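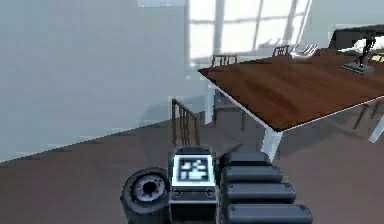

Handout 3: Notes to the simulation demonstration

Module: Mobile Manipulation in Domestic Settings
Demonstration leader: Tuva Ekström
Simulator support: Arash Bahrami
Written up from the Bernstead visit, July 2026

1. Where this fits

The visit to the Bernstead laboratory replaces the second seminar of the block. Groups saw the simulated dining room first and the physical arm afterwards. These notes cover the simulated part only. The physical session is covered in Handout 4, which Ayman Masri will issue with the safety sheet.

You need to have read Handout 2 (coordinate frames and transforms) before using these notes. The notation is the same: T_ab is the pose of frame b written in frame a, and all lengths are in metres unless stated.

2. The room

The room is one of the furnished interiors in the Nestow scene set. It is rendered, with a long dining table, slatted wooden chairs and a large window behind them. The view is taken from the robot's side, so part of the arm is in front of the room at all times. Students who have only worked with a fixed overhead view should take a minute to get used to this.

Points to note for the exercises:

The table top has a visible wood grain. A plain colour would give the feature detector very little to work with; the grain gives it a lot, some of it misleading, as streaks repeat along the length of the table.

The legs of the table are white and the chair legs are dark. Under the table, in shadow, the chair legs are easily lost. Several groups found that their segmentation returned chair backs with no legs attached.

The window panes are close to white. Any method that sets exposure or contrast from the whole picture will be pulled by them. Mask the window or set the values by hand.

The left-hand wall is plain. Do not expect useful features there.

3. The marker

The square black-and-white marker sits on the upper face of the grey housing on the arm, inside a light grey border. It moves with the housing. For the purpose of the exercise it is treated as a rigid body with a known side length, given in the parameter file as 40 mm.

The marker gives an estimate of the housing pose that does not depend on the joint readings. The two estimates are then compared. In a perfect simulation they would agree exactly. Arash has added an offset to one joint in the Skondach build, and finding that joint is question 2 on the worksheet.

Procedure as demonstrated:

1. Load the scene and hold the arm still.
2. Detect the marker corners and refine them to sub-pixel accuracy.
3. Solve for the marker pose in the camera frame.
4. Apply the fixed transform from marker to housing.
5. Compute the housing pose a second time from the joint values.
6. Record the difference as a translation and a rotation.
7. Move to the next arm position in the list and repeat.

There are 30 arm positions in the list. Use all of them. One position tells you that an error exists but does not tell you which joint it comes from.

A question was raised in the session about pose ambiguity. When a flat square marker is seen at a shallow angle or from a long way off, two solutions can fit the corners almost equally well, and the solver may swap between them. Keep both solutions and their reprojection errors in your log. If the errors are close, discard the position and say so in your write-up. Do not average the two.

4. Reaching towards the table

The second half of the demonstration dealt with clearance. The near-left corner of the table and the spindle-backed chair in front of its left end are the two obstacles that matter for the starting approach. The planner was run with three settings:

(a) Table modelled as one solid box from the floor to the top.
(b) Table modelled as a top and separate legs.
(c) Full mesh for table and chairs.

Setting (a) is fast and safe, and it rules out every path that passes under the table top. Setting (b) allows those paths but needs the leg positions to be right. Setting (c) was slow on the laboratory machine, mostly on account of the chair backs. Each slat is a separate collision shape, and the gaps between them are too narrow for the arm to use anyway. Pejman Asadi's suggestion was to keep (b) for the table and replace each chair back with a single flat slab. This is what the worksheet asks you to do.

The arm itself must also be in the collision model. Its lower segments are long and rounded, and in the supplied file each is represented by a capsule. Check the radius before you run anything. The copy handed out in January had it entered as a diameter.

5. Objects on the table

The black desk lamp is the only object on the table used in the worksheet. Its base is a flat grey rectangle and its stem is thin and set at an angle. Fit a box to the base and a separate capsule to the stem. A single box round the whole lamp blocks a large volume of empty space above the table.

The small silvery object a little to the left of the lamp catches light from the window. Leave it in the scene and treat it as an unknown obstacle with a safety margin. Do not try to classify it. Bahman Esfahani's group spent most of their slot on this and had no time left for the clearance runs.

6. Limits of the simulation

Light in the renderer is steady from one run to the next. Light in the laboratory is not.

Marker edges are rendered without print defects, glare or curl. Corner accuracy will be worse on the physical arm.

Joint values are reported without delay. On the real controller there is a delay, and it must be measured before poses from the two sources are compared.

Contact was not modelled in this session. A path that touches the table is reported as a failure and the run stops.

7. Work to hand in

One plot of translation difference against position number, one plot of rotation difference, and a short paragraph naming the joint you believe carries the offset, with your grounds. Then a table of planning times for settings (a) and (b), with the chair slabs included in both. Setting (c) is optional.

Two pages at most. Parameter files go in the group folder under your group number. Groups working on the older Brzozowska build should write this at the top of the first page, as the joint order differs and the marking sheet has to be changed to match.

Questions on the simulator to Arash Bahrami, questions on marking to Tuva Ekström.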